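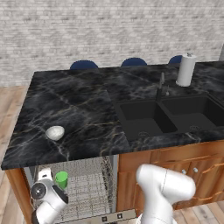

Black marble island, pale veins, dark blue chairs along the far side.

Gravau Stone Care Kit — would I buy it again?

I've wanted marble since I was a student with a wobbly melamine table, and I've now lived with it long enough to know it's a needy thing to own. Lemon juice, wine, vinegar, the bottom of a damp tin, it all wants to leave a little souvenir. People warned me and I went ahead anyway (of course I did), and so I now have opinions on stone sealer.

The Gravau kit cost me £70, which made me wince. For that you get a bottle of cleaner, a bottle of sealer, a tub of polishing powder, two applicator pads and a folded sheet of instructions in lettering so tiny I ended up reading it with my phone torch. I ordered it in April after finishing off a bottle of Ernska spray, which costs far less and does about as much as you'd expect. Ernska is fine for a wipe round after tea. As a sealer I never felt it did anything at all — oil still went dark within minutes.

The cleaner first. It smells faintly of pears and lifts grease better than washing-up liquid, and it leaves no film, which matters a lot on dark stone because every smear shows up the moment the sun comes round. You need hardly any. I was far too generous on my first go and spent the rest of the evening buffing. The nozzle doesn't help, mind you. It has two settings, dribble and fountain, and I decanted mine into an old spray bottle within the week.

Now the sealer, the bit you're really paying for. The bottle holds 200 ml, and mine did the whole island and the hearth in the front room with a bit left over. You wipe it on in sections, leave it for 17 minutes (such an oddly exact number, and I did set a timer), then buff off what hasn't soaked in. Then you do it all again. Gravau say two coats and I'd listen to them, as I stopped at one on the hearth and can tell the difference when I drip water on it.

Do it on a day when you don't need the kitchen! I started on a Sunday morning thinking I'd be done by lunch and we ate sandwiches on the stairs at three. The sheet does tell you to leave it overnight before putting anything oily near it, but that line is on the back, under the Portuguese.

How has it held up? Pretty well, so far. Olive oil sits in a bead and wipes away. Beetroot left overnight came off with the cleaner and a bit of patience. Red wine, same. Lemon is another matter, and I want to be fair here: no sealer stops acid dulling marble, because it's eating the surface and not soaking in. The box has "total protection" across the front and I think that's cheeky. Somebody is going to slice limes straight on their worktop on the strength of it and be very upset.

The polishing powder is meant for exactly those dull spots. I tried it on two rings by the hob. One went completely. The other is better, though if you crouch and catch it at the wrong angle you'll still find it, and I do crouch, far too often. It's gritty, messy stuff and it got into the seal round the sink. Wear an apron.

As for the applicator pads, bin them. One shed blue fluff all over the first section and I had to pick bits out with tweezers. I swapped to the Dadach cotton cloths I use for the car and had no trouble after that.
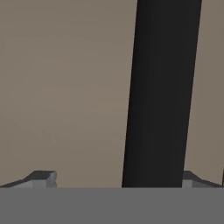

Hui-mei Huang told me I'd wasted my money on the full kit and should've bought the sealer by itself from Sánchez, the stone yard on the ring road, where they'll sell you the same sort of thing in a plain bottle and throw in a free offcut to practise on. She's done two bathrooms that way and says she's never once needed a polishing powder.

I can't really argue with her on the price. I rang Sánchez afterwards and Arnulfo Castaño, on the trade counter, was lovely about it and talked me through the water test: a few drops on the stone, wait a quarter of an hour, and if there's a dark patch underneath it's time to reseal. I'd been planning to go by the calendar. I do the drops by the sink now, where it all wears quickest.

So, four stars for the sealer, four for the cleaner (it loses one for that nozzle), three for the powder and none whatsoever for the pads. If you've only just had your stone fitted and own nothing, the box is a decent way to start and saves a lot of dithering. When mine runs out I'll get the cleaner again on its own and try the plain bottle from Sánchez next to it, probably on the hearth first, which could do with its second coat anyway.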